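Bucket and cloth: a bench-wiping routine for timber-topped tables

Applies to: workroom tables, sewing tables, desks and kitchen tables with a sealed timber or timber-look top. Not for oiled or waxed tops, raw timber or stone.

Equipment

One bucket, 5 to 9 litre, plastic, with a flat bottom
Two cloths of different colours, one for washing and one for drying
Dish liquid, unscented if the table is used for food
Soft brush or vacuum with brush head
Old toothbrush
Cotton buds for cable holes
Eucalyptus oil for adhesive residue (test first)

Choosing the bucket

A wide rim matters more than capacity. A hand and a wadded cloth should both fit through the opening without touching the sides. Tall narrow mop buckets tip when a wet cloth is dragged out over the lip, and they hold far more water than a tabletop needs. Ribbed walls stiffen thin plastic and give some grip to a wet hand, but soap film collects in the grooves. Run the toothbrush down them once a month.

Check the underside before the bucket goes anywhere near a table. Moulded buckets often have a raised seam or a sprue mark in the centre of the base, and both will scratch a sealed top if grit is caught underneath. Knock the sprue back with 600 grit wet-and-dry paper. Wipe the base every time the bucket comes up off the floor.

I use a Gosdale bucket, now in its fourth year. The earlier Rasten split at the handle lug. Either shape is fine for this job.

Choosing the cloths

Microfibre at 300 gsm or close to it for washing. A thinner waffle weave or plain cotton for drying. Pick strong colours that can't be confused with each other, and that show up against the table so a cloth doesn't get left behind under a pile of papers. Dark reds and navies can bleed for the first few washes, so put new cloths through the machine twice before they touch pale timber.

Wash cloths at 60 degrees without fabric softener. Softener coats the fibres and the cloth will smear from then on. A cloth that has gone stiff or drags on the surface goes to the shed.

Mixing

Two litres of warm water, one teaspoon of dish liquid. More soap gives more residue and no more cleaning. The water should be comfortable for a bare hand. Hot water softens some older lacquers and can leave a bloom.

Do not add vinegar. It dulls certain clear finishes over time and does nothing for grease.

Procedure

1. Clear the top. Unplug anything with a lead and drop the leads off the back or sides, clear of the drip line.

2. Dry brush or vacuum first. Work from the back edge towards you. Crumbs and grit wetted by the cloth turn into an abrasive paste.

3. Fold the wash cloth in half, then in half again. This gives eight faces to work with. Dip, then wring until no water falls from it.

4. Wipe along the grain in overlapping passes, about half a cloth width each. Turn to a fresh face after every second pass. Rinse and wring when all the faces are used.

5. Do the front edge last. It carries the most skin oil and will foul the cloth for the rest of the top.

6. Dry straight away with the second cloth, again along the grain. Water left standing on a joint or an edge band will find its way in.

7. Look across the surface at a low angle towards a window. Dull streaks are soap. Go over them with a cloth rinsed in plain water, then dry.

On a 1500 by 750 table the whole job takes 22 minutes including setting up and putting away. With the bucket on the floor it took longer, mostly through bending and extra drips on the carpet. The bucket can stand on the table if a cloth is spread under it first.

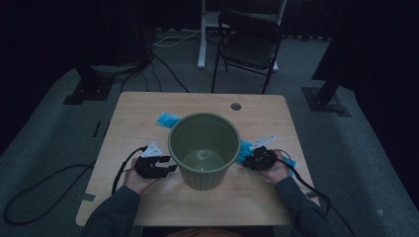
The cloth under the bucket should extend past the base on at least one side. It takes up the drips from wringing and lets the bucket slide to the next section without lifting. When half the top is finished, shift bucket and cloth together onto the dry half and continue. Don't leave a wet cloth sitting under a bucket during a tea break, as moisture held against the finish will mark it. I lost a patch of lacquer on the old Hedow desk that way, 86 mm across, and it never came back to a matching sheen.

Cable holes

Lift out the grommet cap if there is one. The cut edge inside the hole is often unsealed, particularly on flat-pack tops, and it swells if wet. Use a barely damp cotton bud around the rim and a dry one inside. If the cut edge looks furry or raised, let it dry for two days, sand lightly and run a bead of clear varnish around it.

Tape and tape residue

Cloth and paper tapes left on a table edge for months will leave adhesive behind. Warm the tape with a hair dryer on low, then peel it back on itself slowly and flat to the surface. Pulling straight up can lift the finish.

Put a drop of eucalyptus oil on a cotton bud, test it under the table, wait ten minutes and check for softening. If the finish holds, roll the residue off with the bud and wash the spot with soapy water immediately.

Tables on carpet

Keep the bucket no more than a third full. Two litres in a nine litre bucket is ample and can be carried across a room without slopping. Coil loose cables up off the carpet before carrying water over them, and fold away any chairs on the route to the sink.

Emptying and storage

Tip the water down the laundry trough. Rinse the bucket, wipe out the bottom corner where grit settles, and store it upside down on a slatted shelf. Hang both cloths fully open. A Thaweesak over-door rail is wide enough for two; mine is 61 cm and fits a standard laundry door with a little room either side.

Top up the dish liquid before putting the kit away.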